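Courses > Robotics Lab > Student Reports > Team Serkar

Print this page | E-mail this page

Gripper or camera? What we learned in simulation
By Drita Petkov, February

When Justinas and I signed up for the Serkar project, the plan was to compare two grippers on the same simulated arm and write up which one grabs things better. Easy, right? We ended up spending half the term on the wrist camera instead (sorry, Siiri, I know you warned us).

Our room is a small rendered interior, and every run gives us views with the gripper in them.
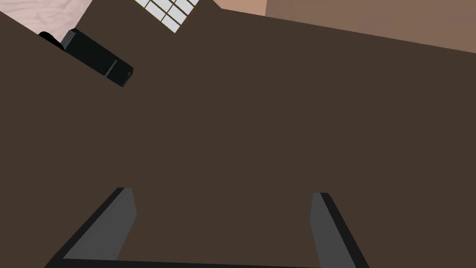
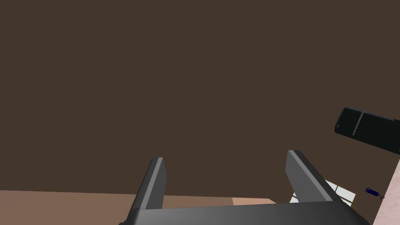
Both views have the gripper open against a lot of plain brown.

So, the setup. We had the short-finger gripper that comes with the simulator and the long-finger one Justinas modeled himself, which we called Suvulo. Each got 20 tries at picking up a block, with the same controller and the same starting pose. Suvulo managed 14 and the short one managed 7. I was thrilled! Then Siiri asked how many of the misses were really the gripper's fault, and I had no idea.

We went back through the logs and replayed every miss, which took forever. In 4 of the short gripper's misses the fingers closed in the right spot and the block just slid out, so okay, that's a gripper problem. The other misses were the position estimate going bad before the fingers even started closing. Big flat surfaces with no texture give our tracker almost nothing to hold on to, and if the wrist tilts a lot it starts guessing — and it guesses with total confidence.

I tried turning down the wrist speed, and that helped a little. Justinas wanted to add a second camera on the base and I said no because we had no time left, but I think he was right. We also never ran the long fingers with the slower wrist, so please don't read our score as a fair fight.

For next term I'd put some pattern on the furniture first, then redo all the tries with both grippers. Justinas is already redrawing the fingertips. The logs are in our team folder, and the replay script is in there too, but it needs the old controller version to run.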